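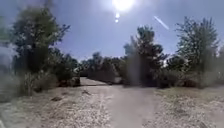

OPINION / Field Robotics

Stop testing cameras in the shade

Last updated 22/09/2025

Search this site Go Advanced search

Quick one, because I have a build to finish, but this has been bugging me since the last round of camera trials and I want it written down.

We compare cameras wrong. Most of us. We put them on a bench, point them at a checkerboard, nice even light, and then argue over decimal places. Then the cart goes out on a gravel track, drives straight at the sun, and the decimal places mean nothing.

Look at that track again. Sun right up at the top, white disc, two little round spots of light stacked under it. A pale streak off to the right. Milky smear low on the left, washing out the shrubs and the ground. Trees gone nearly black. Ground gone nearly white. To a person it's still obviously a path. You'd walk down it without thinking. To a planner it's a pile of bad guesses.

The smear is the one I worry about. Black shrubs are fine, black reads as "don't go there" and that's correct. Bleached gravel is ok too if the exposure holds on to some texture, and here you do still get the small stones. But a soft pale patch over the edge of the path? The edge detector just shrugs. Lower contrast, lower confidence, and depending who tuned it the cart either stops dead or drifts over. I've had both.

So, the argument. I'd take a dull camera that fails the same way every time over a sharp one that fails in new ways. At Bultcombe we had two on the mast, the Uvberg and the Naqvi. On the bench the Uvberg wins, easy. Sharper, better color, nicer software. Outside heading into the sun the Naqvi gave me a softer picture and far fewer surprise stops. I logged 3,716 frames between them and went through the lot by hand, which I don't recomend. Same track, same cart, both lenses wiped before every run.

Pádraig Corrigan disagrees with me and he's not stupid so I'll give him his space. His line is that flare is a mounting problem. Put a hood on it, tilt the mast down a few degrees, done. And yes – a hood helps, when the sun is outside the view. When it's sitting inside the top edge of the picture a hood does nothing unless it also blocks the picture. Tilt down and you lose the far end of the path, and the far end is how the cart knows to start slowing. We tried 3 tilts. The lowest killed the glare and had us braking like a learner driver.

His other line is to let the controller sort it out. The Tituvach board we run lets you mask parts of the image, so mask the flare. Great. Except the flare moves when the cart turns, and it moves again an hour later. A moving mask is a whole project. Not a setting.

What I want instead, and it's not much. Every camera comparison that claims to be for outdoor use should have a set of runs straight into low sun and a set with the sun behind, same route. Report them seperately. Don't average them! Averaging is how a camera that's useless for part of the day ends up with a good score. 6 runs each direction would do me. Publish the ugly frames too, full size, not the thumbnail where it all looks moody and nice.

And list price last. The gap between our two was smaller than what I lost in time chasing phantom obstacles.

One thing I'm unsure on. Wider dynamic range might fix most of the exposure side, the dark trees and pale ground, and I'd like to see that tried properly. It won't touch the spots or the smear. That's glass, coatings, maybe the cover window. We swapped the cover once and something changed, but I only got a short run in so I'm not claiming anything yet. More in November if the mast is back together by then.

Related

Cover windows: acrylic or glass?
Tituvach controller, first week notes
Why our cart brakes for shadows
Mast height, again
Letters: in defense of the bench test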